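Notebook, Fernby bench, January

Start 8:40 a.m. Picking up from the Willcombe plan, which asks for 2000 demonstrations of the sorting task by the end of the month. I said at the planning meeting that I thought the number had been picked because it looks good on a slide, and I still think so. Writing down here what I'd need to see before I changed my mind, so I can't move the goalposts later.

The claim in the plan: more demos, collected fast with the hand-held gripper by whoever is free, will beat fewer demos collected carefully. The support for it is one curve from the Celetti work, where success went up with the number of demos and hadn't flattened by the end of the plot. Fine. But Celetti collected in several rooms with different tables, and we are going to collect on one bench with one white top. If I add a thousand more episodes of the same bench I have a thousand more episodes of the same bench. The curve doesn't say anything about that and I wish people would stop pasting it into things.

9:15. Set up. Fingers on the hand-held checked for play, screws snug. Wiped the bench top. Put the lamps where they were before the break, going by the tape on the floor, though one piece of tape has been walked on so much that I'm guessing at the corner.

Task as written in the plan: pick small part from bench, place in compartment, release, withdraw. Episode starts when the operator presses the button and ends when they press it again. That's the whole definition. It says nothing on where the hand starts, how fast to come in, or what to do after a fumble. I raised this before and was told variety is good. Variety in the part position is good. Variety in whether a fumble gets kept or thrown out is just noise that depends on who is holding the tool and how close it is to lunch.

So, rules for today, mine, to be argued with:

Start pose anywhere over the bench, but fingers fully open and held for a beat before moving.
One regrasp allowed and kept. A second regrasp, stop and mark the episode bad.
Do not nudge the part with the side of a finger to line it up. The arm version can't feel what you're feeling when you do that.
Bad episodes get saved in their own folder. No deleting on the spot.

That last one matters most to me. Last round we deleted as we went and then reported a clean set, and later had no idea what fraction of attempts had gone wrong or why. I don't trust a success rate from a policy when I can't even say what the human's success rate was.

10:30. First block done. Looked through some of it before going on, which the plan has no time for but I'm doing anyway.

First complaint is the light. With the lamps at their present height the fingers throw shadows onto the bench top between them, right where the part is going to be in the last stretch before the grasp. On a white surface that is most of what there is to look at. If I were a lazy network I would learn the shadows closing in on each other as my measure of height above the table, and I'd do very well on this bench under these lamps and fall over anywhere else. I can't prove that's what ours does. I also haven't seen anyone test that it doesn't.

Second complaint is the bench top itself. White was chosen because it made the parts easy to segment back when we were still segmenting. We aren't anymore. The reason is gone and the bench stayed.
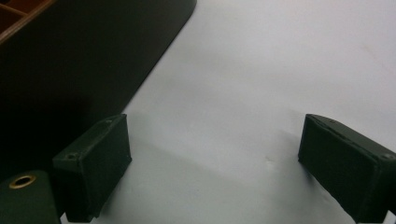

View between the open fingers over the bench. Shadows from both meet near the bottom. Dark shape upper left with a thin wooden divider showing past it.

I pulled that one as a fair look at how little the camera has to go on. A big patch of the view is blank white and gets brighter toward the upper right. Anything placed there would stand out a mile, and I don't believe a model trained on that has learned to find parts. It has learned to find whatever isn't white. The test for this is cheap: put a scrap of cardboard down next to a real part and see which one it goes for. I'd bet on a coin flip.

The shadow under the edge of the dark thing is a separate problem. It is deep enough there that the lower boundary runs into the dark around the finger and I have trouble telling by eye where one ends and the other begins. Dark green fingers against something nearly black in poor light. A part lying in that strip would be invisible, or as good as. We should either keep parts out of there, and say so in the notes, or fix the light. What we shouldn't do is scatter parts at random, let some land in the murk, have the operator pick them up fine using their own eyes from above, and then feed the model an example where the hand goes confidently to nothing. I suspect a good share of the strange lunges we got from the last policy come from precisely this kind of episode. Suspect, not know. Nobody tagged them.

11:20. Coffee, then wrote a little checker script that reads each episode and flags the ones where the fingers close before the part has shown up in view at all. Crude threshold on brightness. It will miss plenty and it will shout about shadows. Ran it on the first block and it flagged 19. Went through them by hand. Most were false alarms from the shadows, as expected, but 3 were the real thing: hand goes down, fingers close, part never properly visible beforehand. I had done those myself and thought they were perfectly good demos at the time. That bothers me more than the light does. I was standing over the bench and could see the part the whole way, so nothing felt wrong.

Conclusion for the operator sheet: if you need to look past the gripper to find the part, the episode is no good. Harder to follow than it sounds. Suggest we try a few with the operator watching only the screen. It'll be slow and people will hate it.

1:10 p.m. Tried it myself, screen only. I hated it. My approach got much more hesitant, lots of small corrections, and I overshot the compartment more than once. On the other hand the motions now match what was in view when I made them, which is supposed to be the point of the whole exercise. Kept these in a separate folder and labeled them plainly. Do not merge with the morning block until someone has trained on each alone.

Counter-argument, written down because it will be made: hesitant demos teach a hesitant policy. Could be. The Baek notes say they dropped their slow episodes and got smoother motion. They don't say whether they got more successful picks, and I went looking. Smooth and wrong isn't much use to me.

2:05. Raised the lamps. Softer shadows, though not gone. Glare on the bench is a bit worse. I'd like a proper diffuser but there isn't one in the cupboard, so I clipped a sheet of tracing paper over the nearer lamp, well clear of the bulb. Ugly. Will see if it survives the afternoon. Lamp positions written on the new tape so the next person doesn't have to guess the way I did.

Also tried a strip of brown wrapping paper laid over part of the bench so the background isn't white everywhere. It slid when I set a part down on it. Needs taping at the corners, and then I suppose we'd get a model that's an expert on tape. Leaving this for another day, but I want it in the plan. Two or three different surfaces at least, swapped between blocks, with the surface written in the episode record.

3:30. Second block, new light, morning rules. Felt quicker. Feeling quicker is no evidence of anything. The checker complained less, which could mean the episodes are better or could mean I've moved the brightness away from where I set the threshold. Need to hand-check a random handful from the unflagged ones before saying anything to anyone. Started on this and got through too few to report.

Drift check at the end of the block: closed the fingers on the gauge block and the width reading was off by 2 mm from the morning. Don't know when it moved. Might be the fingers settling on their screws, might be the encoder, might be that I bumped it reaching across for the tape. Because I only checked at the start and at the end, the whole block is now under question. New rule: gauge block at the start and end of each block, and again any time the tool gets set down hard. Afternoon folder marked "width suspect." Please leave the mark on even if somebody works out a correction.

For whoever reads this before the next planning meeting, my position is as follows. I'm not against a big set. I'm against starting on a big set before we've trained on a small one and tried to break the result. Train on what we have from the morning. Then, on the arm: move the lamps, lay down something brown, put the cardboard scrap out, shift the box. If it holds up under those four, I will happily collect until my wrist gives out and say so in this notebook. If it doesn't, another month of white bench won't help and we'll have used up the month.

To do

Hand-check unflagged episodes from second block.
Tighten the finger screws again, repeat gauge block cold and after an hour of use.
Ask Willcombe side where the 2000 came from. Get the answer in writing.
Add fields to the episode record: surface, lamp setup, operator view (direct or screen), regrasp yes/no.
Find a real diffuser.
Back up both blocks, bad folders included.

4:50. Backup running. Tracing paper still up.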